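Gollstead College - Materials and Measurement, Part 2
Handout 4: Density, moisture and the shrinkage of timber
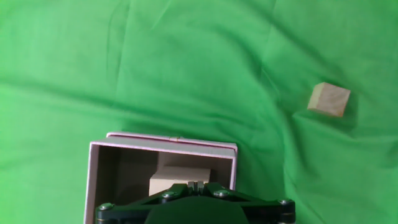 Figure 4.1. Small wooden cube on creased green cloth.

4.1 Scope
These notes cover the relation between the density of wood and its moisture content, and the change in size that follows drying. Strength is left to Handout 6. Students who missed the February session on weighing errors should read Handout 3 first.

4.2 Definitions
Moisture content, u, is the mass of water in a piece divided by its oven-dry mass, given as a percentage:

u = 100 (m - m0) / m0

where m is the mass as found and m0 the oven-dry mass. The divisor is the dry mass, so u can exceed 100 in freshly felled timber. Some trades divide by the total mass instead. Check which is meant before using a printed table.

Density depends on moisture twice over: water adds mass, and it also swells the piece. A density figure quoted without a moisture content is of little use. Basic density avoids the difficulty by dividing oven-dry mass by green volume, and is the form used in Ok's notes.

4.3 Bound and free water
Water in wood is held in two ways. Bound water sits in the cell walls; free water fills the cell cavities. On drying, the free water leaves first and the outside dimensions hardly change. The point at which the cavities are empty and the walls still full is the fibre saturation point. Below it, the walls give up water and the piece shrinks.

4.4 Direction of shrinkage
Shrinkage is greatest along the growth rings (tangential), less across them (radial), and very small along the grain (longitudinal). The unequal values explain cupping in flat-sawn boards. A square section cut with its rings running corner to corner dries to a diamond.

4.5 Worked case
A piece has a mass of 16 g as found. Its moisture content is known to be 60 per cent. Then

m0 = 16 / 1.60 = 10 g

and the water present is 6 g. If the same piece is dried to a mass of 15 g, u falls to 50 per cent. Both values lie well above fibre saturation for common timbers, so no useful shrinkage figure can be taken from this step.

4.6 Practical points
Weigh before measuring. Handling warms the surface and drives off a little moisture.
Mark the three directions on the piece in pencil before the first reading - they are hard to recover later.
Take m0 as reached only when two successive weighings agree within the limit set in Handout 3.
Cool dried pieces in a desiccator. A dry piece left on the bench starts to regain water at once.

4.7 Reading
Y. Ok, Notes on Basic Density, Clemcombe series, sections 1 and 2.
M. Myung, Drying Faults in Sawn Boards, the chapter on cupping.

Queries on section 4.5 to Man-sik Myung, Ugwu Building.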